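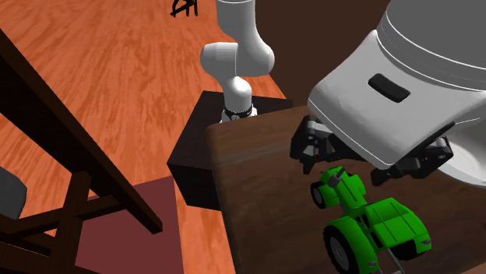 ## Training in simulation, week nine

2 November 2020

The tractor has become my standard test object. It is an awkward shape for a two-finger gripper: a wide roof, a blocky hood in front of it and a short exhaust that gets in the way if you come down too far forward. The dish is in there as a second object, so the policy has to choose the right one.

The question was whether changing the look of the room between attempts makes the grasping any better. I trained two versions of the policy. Nosov always sees the same floor, table and wall colours. Hoshino gets new ones every time – floor, wood grain, lighting, the lot. Everything else is the same, including the starting pose of the arm.

I then ran Hoshino for 2,000 attempts in rooms it had never seen. It picked up the tractor in 1,872 of them. Nosov did clearly worse on the same rooms, and most of its misses came when the floor was a strong colour.

Aiman Nugroho asked whether the camera angle matters more than the colours. I don't know yet. I have 12 camera positions set up and will run both versions through all of them next.

Rendering is still the slow part. I tried smaller images, but the fingers got too blurred for the policy to line them up, so I have gone back to the old size.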